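3.2 Visitor access to the hulks at Surkcombe
Mitiku Negussie and Gemechu Berhe 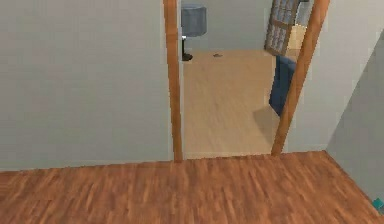
Figure 4. Hallway and open doorway, computer-rendered interior.

Why do visitors to the Surkcombe hulks stay on the bank when boats are available? Most of them come for a view that the bank already gives, and the boat landing at Korkgate is a 64-minute walk from the nearest bus stop.

The question was put to each visitor in the bank sample (n = 200) as they left the viewing path. Answers were coded by the first reason given. Distance to the landing was the most common, followed by price and then by the state of the tide. Very few visitors mentioned safety, although the operator's signs give it more space than any other subject.

The hulks lie in shallow water on the east side of the creek. The largest, the Feyisa, is a steel coaster 64 meters long, stripped of her engine before she was laid up. Her bow faces the bank and can be seen from the path at all states of the tide. The Flemuvard lies farther out and settles lower in the mud; at high water only the upper part of her stern shows. Boat passengers pass close to both vessels, while bank visitors see the Feyisa well and the Flemuvard poorly.

This difference had less effect on satisfaction than we expected. Scores from the boat sample (n = 85) were slightly higher, but the gap closed once weather was taken into account. Trips are canceled in strong wind, so boat passengers as a group had met better conditions. Bank visitors interviewed on calm days gave scores close to those of the boat sample.

Knowledge of the wrecks was tested with a short set of questions on their age, cargo and last voyage. Here the boat passengers did better, as all of them had heard the skipper's talk. Among bank visitors, those who stopped at the sign near the path did nearly as well – but the sign stands 300 meters before the first clear view, and many people walked past it.

Two limits apply. The bank sample was drawn only from the main path, and visitors who reached the creek from the Korkgate side were missed. The boat sample came from a single operator, whose talk may differ from that of others working the same water.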